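## 3. What people call the pale colors

Most work on color naming has gone to the bright end of the box: red, green, blue and the borders between them. The quiet colors have had far less attention, and we think they are wonderful to study. Ask a family to name the color of its own hallway and you can get cream, beige, sand, off-white and "just normal" before anyone has put their shoes on. This section reports what happened when we asked 554 people in Silton and Mamlow to name such colors in their own words. 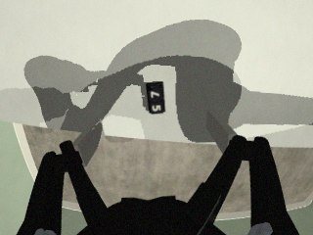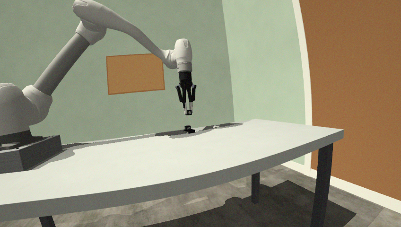 **Figure 3.** Two computer-rendered views. The first includes a tan basin and a pale off-white background, the second a long white table.

Do people who share a language agree on where white ends?

They agree on the clearest whites and disagree widely just beyond them. The borderline moves with the light, with the color next to it, and with the kind of object a person imagines the color belonging to.

### 3.1 Free naming

Each person sat at a table by a north-facing window and was handed painted cards from the Jomel neutral set, one at a time, with no list of names to choose from. We used eight cards, running from a clean white to a warm mid-brown. Answers were written down exactly as spoken, so that "sort of porridge" went into the record as "sort of porridge" and stayed separate from "oatmeal" until coding. Kwan-ho Yeh coded the answers twice, the second time in October, without looking at the earlier sheets.

The richness of the replies delighted us. Food words were everywhere (biscuit, butter, weak tea, the inside of a roll), and building words came close behind, with plaster and putty as the clear favorites. Plain color terms were used more by people who answered quickly. Those who took longer often gave a plain term first and then improved on it — "gray, no, mushroom" — and we kept both halves, treating the last word as the name.

### 3.2 The effect of a neighbor

In the second task, cards were shown in pairs. A pale card beside a clean white one lost the name "white" almost at once, and people reached for cream or ivory. The same card beside the mid-brown was called white again, often by the same person and with real confidence. Several noticed the switch, laughed, and asked to see the pair again.

This fits the account in Karunaratne, where a color word is treated as a comparison as much as a label. It also suggests that earlier lists of neutral names, gathered with single cards on a gray board, may understate how easily one name slides into the next.

### 3.3 Town differences

We had expected the two towns to differ more than they did. "Stone" was the exception. In Silton it meant a yellowish buff, close to the local walls, while in Mamlow it was used for a cool gray. Three people who had moved from one town to the other used it for both and added a second word to make clear which they meant. "Silton stone" was one such pairing, and we return to it in Section 4 with the paint-shop interviews.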